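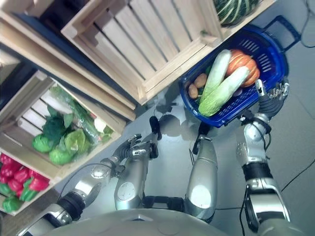 What decides how much water a holding at the tail of a shared canal receives in a dry month?
Mostly the order in which the turns are taken, and the losses along the unlined stretches above it; the area of the holding itself matters far less than the written rules suggest.

4.2 Turn order and delivered volume on the Rirska canal

The Rirska canal serves the vegetable and cereal land on the eastern side of the Wernden valley. It is 17 km long from the headgate to the last outlet and is lined only in its upper part. Water is shared by rotation. Each holding has a turn of fixed length, set by its registered area, and the turns run from the head of the canal to the tail. When the last holding has finished, the gates are closed for a short time and the cycle starts again at the head. In the period studied the full cycle took 12 days.

We measured delivered volume at 19 holdings. They were chosen to cover the whole length of the canal, with the lower stretch deliberately sampled more heavily, as earlier work at Lastaden had shown that most of the variation between holdings is found there. At each outlet the depth of water over a sharp-edged weir was read at the beginning of the turn, at fixed times during it and again at the end. Readings taken while a gate was being raised or lowered were removed. Two outlets had no room for a weir, and for these the flow was worked out from the width of the channel and the speed of a float.

Delivered volume fell with distance from the headgate, but the fall was uneven. Over the lined part of the canal there was little difference between neighbouring holdings with the same registered area. Below the end of the lining the volume per hectare dropped sharply and then continued to fall more slowly down to the tail. The last three outlets received 40 per cent less water per hectare than the holdings in the lined part, although the length of their turns had been calculated in the same way.
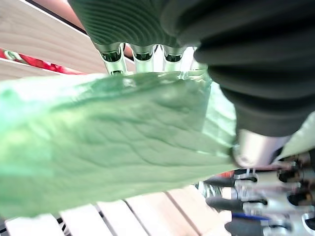

Figure 3. Pale green sheet with a crinkled surface, close view.

Two causes can be separated. The first is seepage. Water released for a holding at the tail passes over the whole unlined stretch, and part of it is lost into the bed before it reaches the outlet. The second is filling time. When the gate of the holding above is closed, the channel below it has to fill before a steady flow reaches the next outlet, and under the present rules this time is counted as part of the turn. At the head the sections between outlets are short and the channel fills quickly. Towards the tail the outlets are further apart and the bed is wider, so that a larger share of each turn is used up before any useful flow arrives. The effect is strongest for small holdings, whose turns are short to begin with.

Night turns were looked at separately. Growers in the lower part of the valley told us that more water reached them after dark, and some had exchanged day turns for night turns on that account. Our readings agree with them in direction – night flows at the tail were slightly higher – but the difference was within the error of the weir readings at all except one outlet. Lower evaporation is unlikely to explain it. A simpler reason is that fewer small unregistered offtakes are open at night. We did not map these offtakes and cannot put a figure on them.

The model described in section 3 was then run with three changes to the rules. In the first, filling time was added to each turn and the cycle allowed to lengthen. In the second, the order was reversed in every other cycle, so that the tail was served first. In the third, the unlined stretch was treated as lined and the present order kept. Adding the filling time removed most of the disadvantage of the small holdings but made the interval between turns too long for shallow-rooted vegetables on the sandy soils near the tail. Reversing the order gave little benefit when averaged over two cycles, as the channel has to be filled to its end in either case. It did, however, shift the dry spell away from the same few holdings each time. Lining gave the largest gain in volume, though the model takes no account of the water that now seeps from the bed into the shallow wells below the canal.

This last point needs care. At Quezada, where a similar canal was lined throughout, the wells nearest to it fell in the following seasons and several growers who had depended on them asked to be added to the rotation. Part of the water saved was therefore taken up by new turns. The soils there are heavier than those in Wernden, and the wells deeper, so the result cannot be carried over directly. We return to the wells in section 5.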